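Re: [screen-talk] Clerville season 3 moving to Inix

On 01/11/2024 a list member wrote:
> Great news for anyone who gave up on Clerville when the old channel
> dropped it. Inix has picked it up, both existing seasons are already
> there, and season 3 lands in March. They're calling it a "return to
> the town you love." My wife and I did the whole thing again over the
> break and it holds up beautifully. I think a bigger home can only be
> good for it. More money, more viewers, maybe the ending it deserves.
> Is anyone NOT excited?

I'll put my hand up.

I liked the first season a lot. I've said so on this list more than once, and I still think the ferry episode is as good as anything that was on TV that year. But "a bigger home can only be good for it" is the kind of thing people said about Stendau, and I watched all of Stendau.

For those who skipped it: a small, odd, slow show about a border post, two seasons on a channel hardly anyone got. Then it moved. The new people gave it a bigger budget, a love triangle and a villain with a helicopter. Episodes went from 26 minutes to nearly an hour without any more story in them. By the end the border post was something the characters drove past.
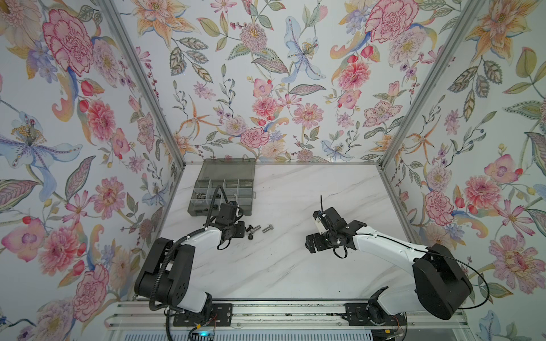 List moderator, screen-talk
(writing as a plain member, so argue away)

What I want to know is who is writing season 3. The announcement talks about the cast, the town and the fans. I read it twice looking for a writer's name and didn't find one. Maybe that means nothing. When a service is proud of getting the original writers back, though, it usually puts them near the top.

Then there's Hämmerli. The trailer has the old man back behind his counter, and the comments under it are all hearts. He died at the end of season 2! It was a good death and a quiet one, and the show had earned it. So either we're getting flashbacks, or a twin, or they've decided it didn't happen. I can't think of a version of this I want to see. If a poster on this list can, I'd like to hear it.

I'm also not sold on the "already a hit" talk. The press page says Clerville was in the top 300 titles on Inix in its first month. Three hundred is a lot of titles. I don't know how many they carry, and they don't say whether a "view" is a whole episode or somebody falling asleep during the opening credits. Another site had it at 215, with no source given. Neither number tells me people are watching it through to the end.

As for more money, I never once looked at that show and thought it needed any. Half of it took place in a kitchen. The kitchen scenes were the good ones.
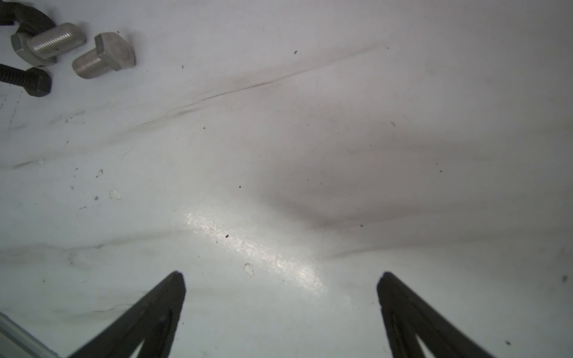 Do I need to rewatch the first two seasons before the new one?

I'd rewatch season 2 and leave it there, as the finale is what season 3 has to answer to, and most of what matters from season 1 gets mentioned again along the way.

I'll watch the first episode when it comes out, obviously. I watched Stendau to the end, so my threats to quit don't count for much. But I'm not renewing Inix for it ahead of time, and I'd hold off on the yearly plan if that's what you're signing up for. Pay for the one month and see.

Please keep spoilers out of the subject line once it airs. We had complaints last time.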